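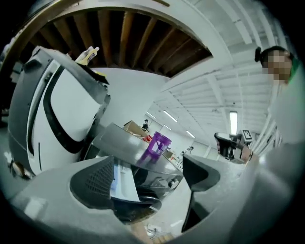 Exposed Wood Ceilings: Cleaning and Upkeep

Bare joists and slats collect more dust than a flat ceiling. The top faces are worst, and the gaps between boards come next. A ceiling left alone for a year or two builds up a gray film that a dry cloth only smears. The routine below assumes indoor wood, sealed or unsealed, with no active leaks.

Before you start

Cover the furniture and floor with old sheets. Turn off ceiling fans and forced air. Wear goggles and a dust mask. Use a stepladder tall enough that you never stand on the top two steps, and move it often. If the ceiling was painted before 1978, have the paint tested for lead before brushing or scraping it.

Dry cleaning

1. Start at the highest point and work down and toward the door.

2. Run a vacuum with a soft brush head along each joist, top face first, then the sides, then the underside.

3. Use the crevice tool in the gaps. Keep it parallel to the grain. A hard plastic tip dragged across softwood leaves a mark that shows in low evening light.

4. For gaps too narrow for the tool, wrap a microfiber cloth around a paint stirrer and hold it with a rubber band.

5. Wait an hour for loose dust to settle, then vacuum the floor covers before folding them.

Skip the feather duster. It moves dust from one joist to the next.

Washing sealed wood

Test first: put a drop of water on a hidden spot. If it beads for five minutes, the finish is sound. If it soaks in and darkens the wood, treat the wood as unsealed and go to the next section.

Mix one teaspoon of mild dish soap into two quarts of warm water. Dampen a cloth and wring it until it no longer drips. Wipe with the grain, one joist at a time, and follow with a second cloth dampened in plain water. Dry right away with a towel. Kitchens need this twice a year, in May and again before the heating season. Other rooms can go longer.

Unsealed wood

Keep water off it. Use a dry soot sponge, the vulcanized rubber kind sold for smoke cleanup. Stroke in one direction and slice off the dirty face with a knife when it loads up. Sand isolated stains by hand with 120 grit - never a power sander overhead - and finish with 180.

Where wood meets painted ceiling

The joint opens and closes with the seasons. A hairline gap in winter is normal. Fill it with paintable acrylic caulk only if it stays open in summer. Mask the wood side, run a thin bead, smooth it with a damp finger and pull the tape while the caulk is wet.

Signs to check

Brown rings with a hard edge point to past or present water. Fine powder below small round holes points to beetles. Black specks that come back after cleaning are usually mold, so check the room humidity and keep it below 50 percent.

Tip from Graciela Toledo: mark the cleaned joists with small bits of painter's tape as you go. From the ladder they all look alike.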